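Das Mandat gehört vor die Abreise

August 1999

Das Parlament soll nach der Sommerpause über die Entsendung von 435 Soldaten nach Fustov abstimmen. Die Zustimmung gilt als sicher, fünf Fraktionen haben sie schon angekündigt. Ich bin ebenfalls für die Entsendung. Gegen die Vorlage, so wie sie jetzt auf dem Tisch liegt, habe ich trotzdem Einwände, und ich halte sie für schwer genug, um eine Verschiebung zu verlangen.

In der Vorlage steht, das Kontingent solle »zur Stabilisierung der Lage beitragen«. Weiter hinten ist von Räumarbeiten die Rede, von der Sicherung der Straße und von Hilfe bei der Rückkehr der Bewohner. Welche dieser Aufgaben Vorrang hat, steht nirgends. Wer entscheidet, wenn zwei davon gleichzeitig anfallen, steht auch nirgends. Im Ausschuss wurde danach gefragt. Die Antwort des Ministeriums lautete, das werde vor Ort geregelt.

Vor Ort wird dann ein Oberstleutnant mit einer Karte und einem Funkgerät regeln, was das Parlament nicht regeln wollte. Er wird das vermutlich ordentlich machen. Geht es schief, wird man ihn vorladen, und dieselben Abgeordneten, die im Sommer keine Zeit für die Einzelheiten hatten, werden wissen wollen, auf welcher Grundlage er gehandelt hat.

Von den 435 Leuten sind 135 Pioniere, die meisten davon aus der Garnison Skutby. Ihre Ausbildung ist gut, das bestreitet niemand. Sie sind in der Minenräumung geschult, und Minen gibt es im Tal von Fustov mehr als genug. Der Rest des Kontingents besteht aus Infanterie, Sanitätern, Feldjägern und Versorgung. Ein Verband dieser Zusammensetzung kann räumen und sich dabei selbst schützen. Eine Straße über die ganze Länge des Tals offenhalten kann er daneben kaum. Mit der Vorlage beschließt man beides und bezahlt eines.

Dazu kommt die Frage der Dauer. Vorgesehen sind sieben Monate mit der Möglichkeit der Verlängerung. Wer den Winter dort oben kennt, weiß, dass von sieben Monaten ab Oktober ein guter Teil für die Räumung ausfällt, weil der Boden gefroren ist oder unter Schnee liegt. Die Verlängerung ist also von Anfang an eingeplant, sie wird bloß nicht mitbeschlossen. Das hat den Vorteil, dass die Kosten im Haushalt kleiner aussehen. Für die Soldaten und ihre Familien hat es den Nachteil, dass sie im Frühjahr erfahren, was man im Ministerium schon im Sommer wusste.

Im Juni hat Urho Kokkonen bei der Anhörung einen Vorschlag gemacht, der seither liegt. Er wollte die Entsendung in zwei Teile zerlegen. Zuerst sollte eine kleinere Gruppe die Lage aufnehmen, die Felder markieren und mit den örtlichen Stellen sprechen. Das Hauptkontingent wäre dann nach der Schneeschmelze gefolgt, mit einem Auftrag, der auf den Ergebnissen der ersten Gruppe beruht. Der Vorschlag wurde freundlich aufgenommen und nicht weiter behandelt. Man habe den Verbündeten eine Zusage gegeben, hieß es, und die Zusage nenne nun einmal die Zahl 435.
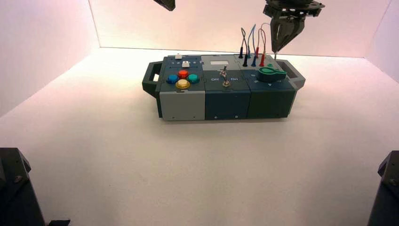 Tuulikki Kiiskinen schreibt mir dazu, ich machte es mir mit den Zusagen zu leicht. Ein kleines Land, das bei jeder Anfrage erst ein halbes Jahr lang Bedingungen formuliere, werde beim nächsten Mal nicht mehr gefragt, und wer nicht gefragt werde, habe auch bei der Planung nichts zu sagen. Außerdem liege in Fustov jetzt Gefahr im Boden und nicht erst im Frühjahr. Die Bewohner kehrten ohnehin zurück, mit oder ohne Mandat. Jede Woche ohne Pioniere koste Menschen Beine oder das Leben, und dagegen sei ein unscharfer Satz in einer Vorlage das kleinere Übel.

Den zweiten Teil dieses Einwands nehme ich ernst. Die Rückkehrer warten nicht auf uns, und jedes markierte Feld vor dem ersten Schnee ist etwas wert. Gerade das spricht aber für Kokkonens Vorschlag. Die kleine Gruppe hätte schon im Juli aufbrechen können. Sie brauchte weder die Lastwagenkolonne noch das Feldlager, an dessen Ausschreibung die Sache jetzt hängt. Die Firma Savolainen soll die Container liefern, und der Liefertermin wurde nach meiner Kenntnis einmal verschoben. Das große Kontingent wird also vor dem Winter womöglich wenig mehr tun als sich einrichten.

Beim ersten Teil widerspreche ich. Es stimmt, dass kleine Länder an ihren Zusagen gemessen werden. Sie werden auch daran gemessen, ob sie nach einem Zwischenfall überstürzt abziehen. Wer mit einem Auftrag hingeht, den zu Hause jeder anders versteht, zieht beim ersten Zwischenfall eher ab. Die einen haben dann eine Räumung beschlossen, die anderen eine humanitäre Geste, wieder andere einen Gefallen an die Verbündeten, und keine der drei Gruppen fühlt sich für einen Toten an einer Straßensperre zuständig.

Man kann das an der Mission in Jarbridge nachlesen. Der Abschlussbericht ist öffentlich und nicht lang. Dort hatte das Kontingent den Auftrag, eine Brücke zu sichern, und im Lauf des Einsatzes kamen der Schutz eines Lagers, die Begleitung von Transporten und am Ende die Aufsicht über eine Wasserleitung hinzu. Nichts davon war abwegig. Beschlossen wurde nichts davon. Sirkka Lindqvist, die den Bericht verfasst hat, empfahl damals, jede Erweiterung dem Parlament binnen weniger Tage vorzulegen. Die Empfehlung wurde angenommen. In der neuen Vorlage fehlt sie.

Was müsste also hinein? Nach meiner Ansicht nicht viel. Ein Satz, der die Räumung als Hauptauftrag nennt. Ein Satz, der festhält, dass die Sicherung der Straße nur so weit übernommen wird, wie die Räumung sie braucht. Die Vorlagepflicht aus dem Jarbridge-Bericht. Und eine Dauer, die den Winter nicht verschweigt, auch wenn die Summe im Haushalt dadurch größer wird.

Das Ministerium sagt, eine Änderung der Vorlage koste Zeit. Das ist richtig, es wären wohl zwei Sitzungen mehr. Die Sommerpause war länger. Urho Koivisto hat für seine Fraktion angekündigt, einen Änderungsantrag einzubringen, falls sich genug Unterschriften finden. Bisher haben sich wenige gefunden, und aus den großen Fraktionen hört man, ein Streit um Formulierungen sei den Soldaten nicht zu vermitteln.

In Skutby habe ich etwas anderes gehört. Dort wurde ich vor allem gefragt, wie lange der Einsatz dauert und wer an der Straße das Sagen hat. Beantworten konnte ich beides nicht.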